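Before you dip into the Pavliuk tabletop set, put the kettle on and have a read through this page. It is longer than it needs to be, I know, but people keep writing to Yoshinori Hamada with the same few queries and he is far too polite to point them back here.

## What the set is about

Pavliuk is a collection of everyday table clutter: cloths, cups, bottles and the odd spiky thing, put out together the way they end up at home. There are 3459 recordings in this release, almost 3000 of them with a cloth somewhere on the table. We're very fond of the cloths! They hide things, they bunch up, and they never fall the same way twice.

Each recording has a short note on the objects laid out, written by whoever was sitting at the table. Some notes are chattier than others, and we have left them as they were (Brayden Kowalchuk's in particular run to several lines, and are well worth reading).

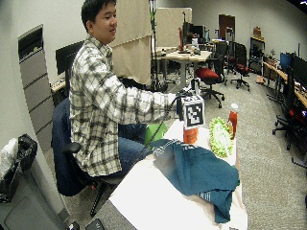 ## The objects

- **Cloths.** Dark teal turns up often. Please search for "teal" and "green" both, as our note writers never quite agreed.
- **Cups.** Small ones mostly, including an orange one with a white rim.
- **Bottles.** Listed by colour of bottle, then colour of cap, so "red, white cap".
- **Spiky things.** The lime-green and white one is filed under `spiky`, after a long and friendly argument over a better word.

## Known gaps

The notes for 77 recordings are missing, and another 200 have the cloth colour left blank. We hope to fill these in by October.

## Changes

March 24, 2025: bottle names tidied, and spelling put right in the cup list.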